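Speaker notes: Living with a tiled counter

Inthorpe Home Owners' Evening, 2024-06-14
Angeliki Kourkoulas

Slide 1. Title

Say hello, thank Adebayo Onuoha for setting up the projector. Mention that the handout is by the door and has the product list, so people don't need to write that down.

I've worked on kitchens for a long time, mostly repair and refinishing, very little new build. A lot of the houses in Inthorpe and over toward Wumcombe still have their original tile counters. People call me to ask what it costs to rip them out. Tonight is for the ones who are keeping them, or who can't afford to replace them this year.

Slide 2. What you have

Tile counters are three layers. Tile on top, a mortar bed or backer board under it, and plywood or planks under that. The tile itself hardly ever fails. I've pulled up fifty-year-old tile that looked fine on the face and the wood under it came up in handfuls.

Grout is the part that lets water through. It's cement and sand. Sealed grout slows water down, and it doesn't stop it.

Ask: who here knows when their grout was last sealed? Wait for hands.

Slide 3. The drop test

Put a teaspoon of water on a grout line and leave it five minutes. If it beads, the sealer is working. If the line goes dark, it isn't. Do it in three places: behind the faucet, at the front of the sink, and somewhere dry like under the toaster. The toaster spot is your comparison.

Don't skip the front of the sink. People lean there with wet sleeves, dishes drip there, and the sponge gets parked there.

Slide 4. Cleaning

Warm water and a small squirt of dish soap for every day. Dry it with a towel afterward. That's most of it.

No vinegar on grout. I know it's in every magazine. Acid eats cement, a little each time. Bleach is all right once in a while for mildew, well diluted, window open, rinsed off. Never bleach and anything else together.

For white grout that's gone gray, use baking soda paste and an old toothbrush. Work a foot at a time. Change the water when it turns gray or you'll just paint it back on.

Pass around the Michailidis brush. It's the one with the narrow head. A regular toothbrush does the same job and takes longer.

Slide 5. Regrouting

When to clean and when to regrout: if you can run a fingernail along the line and get powder, cleaning won't fix it.

Rake out to at least two-thirds of the tile depth. Go slow by the edge trim. Those narrow pieces were often made by a different factory and they're the first thing you won't be able to match. If one comes loose whole, keep it, clean the back, and set it again.

Tell the Wumcombe story here. Couple with 147 trim tiles, lost 2 to an oscillating tool in the first ten minutes. It took Iason Mavromatis from January to spring to find two that were close, and they're still a shade off if you know where to look.

Wait 7 days before sealing new grout. The bag may say three. I go by the longer number in an older house with poor air flow.

Slide 6. Protecting the front of the cabinet

This is the part most people get wrong, so slow down.

Any time you work at the sink, the front gets hit. Belt buckles, buckets, tools in a back pocket. The counter edge takes the chips and the cabinet face takes the scratches. Cover both before you start. Drape something over the edge and let it hang down well past the top of the doors.

Moving blankets are good but they soak up water and hold it against the wood. Cardboard goes soft. Clear bubble wrap works better than either at a sink. It's cheap, it takes a knock, and you can see through it well enough to know where the tile edge is. One large sheet, no seams at the front.
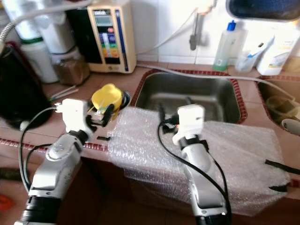
Tape is the weak point. Painter's tape on the cabinet face only, and off again the same day. On glazed tile it lets go as soon as it's damp, so don't count on it up top. A folded towel laid over the sheet behind the edge will usually hold it.

Clear the counter before you start as well. Cups, lids, sink strainers, phone chargers. Anything small ends up in the drain or under your elbow. Put it all in one dishpan and take the dishpan to another room.

Slide 7. The sink rim

Where steel meets tile you want caulk, silicone, and no grout. Steel moves when you run hot water and grout cracks when it's pushed. If you see a hairline all the way around your sink, somebody grouted it.

Cut out the old bead with a plastic tool. Metal blades scratch the rim and chip the glaze. Wipe with rubbing alcohol, let it dry overnight, then run one bead and smooth it once. The more you go back over it, the worse it looks.

Color: match the grout if the grout is white. If the tile at the rim is dark, clear is easier to live with.

Fill the basin halfway before you caulk and leave it full until the bead sets. The weight opens the joint to where it will be in use. Areti Mitsotakis-Vlachou taught me that one and I've done it ever since.

Slide 8. Sealer

I use the Tolumetti penetrating sealer. Other people like other ones. Whatever you buy, get penetrating and stay away from anything that says high gloss, which sits on top and peels.

Small foam brush, two coats, wipe the extra off the tile before it hazes. A normal kitchen takes roughly 2 hours including the wait between coats. Redo the drop test once a year.

Slide 9. When to call someone

Tile that sounds hollow when you tap it, several in a row. A counter that dips at the sink. A smell in the cabinet that comes back after cleaning. Any of those means the wood, and the wood means the sink comes out.

If time is short, skip slide 5 and go straight to questions from here.

Likely questions: epoxy grout (yes, but hire it out), painting over tile (no), steam cleaners (no on old grout). Filippos Bakalis has loose tile samples on the side table for anyone hunting a match. Ask people to put them back in the right tray.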